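Por que é que a maçã brilha?

Pega numa maçã vermelha e vira-a devagar perto de uma janela. Em algum sítio da casca vai aparecer uma mancha mais clara. É a luz a bater na superfície lisa e a voltar para os teus olhos. Se rodares a maçã, a mancha fica quase no mesmo lugar, porque depende de onde vem a luz e de onde tu estás.

A casca da maçã tem uma camada muito fina de cera, feita pela própria planta. Essa cera ajuda a guardar a água dentro do fruto. Sem ela, a maçã ficava enrugada muito mais depressa. Se esfregares a maçã com um pano seco, a cera fica mais lisa e o brilho aumenta.

Algumas maçãs à venda levam outra camada de cera por cima, posta depois da lavagem. Também se pode comer, mas a maçã deve ser sempre lavada em água corrente antes de ser trincada. 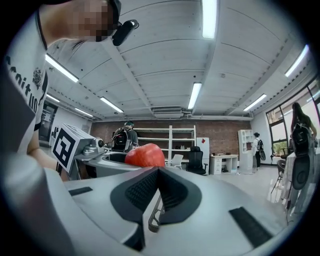 AS CORES DA CASCA

Uma maçã vermelha quase nunca é toda do mesmo vermelho. Nesta há vermelho vivo e também tons de laranja, e em cima nota-se um pequeno reflexo de luz.

O vermelho vem de umas substâncias chamadas antocianinas. São as mesmas que dão cor às amoras e à couve-roxa. A maçã fabrica-as na casca quando apanha sol. O lado que ficou à sombra de uma folha costuma ter menos vermelho, e aí veem-se melhor o amarelo e o verde. Quando o vermelho é fino e há amarelo por baixo, os nossos olhos veem laranja.

As noites frescas também ajudam. Por isso, muitas maçãs ganham cor no fim do verão e no outono. Em outubro ainda há variedades nas árvores à espera da colheita.

E POR DENTRO?

Por baixo da casca está a polpa, que é branca ou amarelada. A polpa tem muita água e também pequenos espaços com ar. É por causa desse ar que a maçã flutua. Experimenta pôr uma numa taça com água e empurrá-la para o fundo.

No centro estão as sementes, guardadas em pequenas divisões. Pede a um adulto que corte uma maçã ao meio, na horizontal, e vais ver uma estrela. As sementes não se comem.

EXPERIÊNCIA: A MAÇÃ QUE ESCURECE

Precisas de uma maçã de cerca de 190 gramas, sumo de limão, dois pratos e a ajuda de um adulto para cortar.

Corta a maçã em fatias e divide-as pelos dois pratos. Num dos pratos, cobre as fatias com sumo de limão. No outro, não ponhas nada. Espera uma hora e compara.

As fatias sem limão ficam castanhas. Quando a faca corta a polpa, o oxigénio do ar junta-se a substâncias que estavam dentro da maçã e forma-se a cor castanha. O ácido do limão atrasa essa mudança.

PALAVRAS DESTA PÁGINA

Antocianina: substância que dá cor vermelha, roxa ou azul a flores e frutos.
Polpa: parte macia do fruto, por baixo da casca.
Oxigénio: gás que existe no ar e de que precisamos para respirar.

Texto de Maja Szczepańska
5 de maio de 2018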